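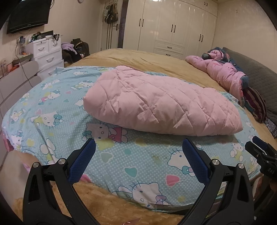
*Kids' bed, blue sheet on, quilt folded on top. Tan blanket still on the far side.*

June, 6:40 a.m.

Started with the bed. Blue polka-dot fitted sheet, the Hello Kitty one, over the near part of the mattress. This is the sheet I have complained about in these pages before. It was bought for a narrower mattress and it has never pretended otherwise. On this one it curves hard at the edges and I would not call any corner secure.

Measurements, for the record, taken with the steel tape later in the morning after everything was off:

- Mattress length: not taken, tape jammed
- Mattress width: 900 mm at the foot, 880 mm at the head
- Sheet width, flat part between the seams: 800 mm

The 17 I wrote on the back of my hand is the mattress depth in centimeters, measured on the left side. I did not measure the right side on account of the headboard, which is padded and dark gray and leaves no room for the tape hook. The difference between head and foot I put down to compression. The mattress is from Grevatier, second cheapest in their list, and has been slept on unevenly.

A sheet with 800 of flat width on a 900 bed will go on if the elastic is good. The elastic is fair. I stretched one side against a ruler and it recovered, slowly. I will give it until the fall.

Method I have settled on: headboard side first, both corners, pushed down with the flat of the hand. Then the left side, lifting the mattress at the corner with one knee under it. The fabric has to be pulled along the seam, never by the printed area, which is thinner after washing. If the large cat face ends up near the middle the sheet is on square. It is a better reference than the seams.

The quilt is the light pink one with the diamond stitching. I fold it in half lengthwise and then over again, and the near edge always comes out as a fat roll. I have tried folding it the other way. The roll moves to the other edge. The filling has shifted and I can feel it through the stitching in a few of the diamonds, mostly along one long side. Oleksandra Lysenko says a quilt like this should be dried flat. We have no place where it can be dried flat. It goes over the shower rail, and that is probably where the shift comes from.

The tan plush blanket stayed on the far part, toward the wardrobe. It sheds. I brushed it with the rubber glove and took off a good wad of fluff, then did the same to the rug and got more. The rug is also tan and fuzzy with long fibers, so it is not possible to say which fluff came from which. I put the whole lot in one bag.

Small pink thing on the rug, by the bed. I left it there and vacuumed past it.

Striped pillow, maroon and purple, stands against the headboard. It belongs to no set. It came back with us from Wamidcombe in a bag with the wet towels and has been washed twice, both times at 40. The stripes held. I leaned it upright so the headboard takes the weight and the pillow can air on both faces. Next to it was the pink garment with the floral and navy lining, in a heap. I turned the sleeves right side out, checked the pockets (one bus ticket, Tosville, inner zone) and hung it in the wardrobe on the wide hanger. The narrow hangers mark the shoulders.

8:15 a.m. Stripped the lot again, for the measuring. Sheet into the wash at 30, with the pillowcase from the other room, no softener. Softener is what finished the yellow set. Spin at the low setting. It took three tries to close the machine door, and the catch needs looking at. I have the number for Tănase, who did the hinge, but he charges for the visit whether or not he opens the toolbox, so I will first try cleaning the strike plate.

Noon. Sheet dry on the line, no fading that I can detect in the hearts. The pink and teal are as they were. Yellow I am less sure of, it was pale to start with. Put it back on by the method above. Left rear corner came up once when I leaned on the mattress. Reseated it, pulled 2 cm more fabric under, held.

To buy: one fitted sheet, 900 width, deep corners, any color. Sheet clips, a set of four, if the shop in Tosville still has them. A new tape.

9:30 p.m. Checked the corners before lights out. Left rear was up again.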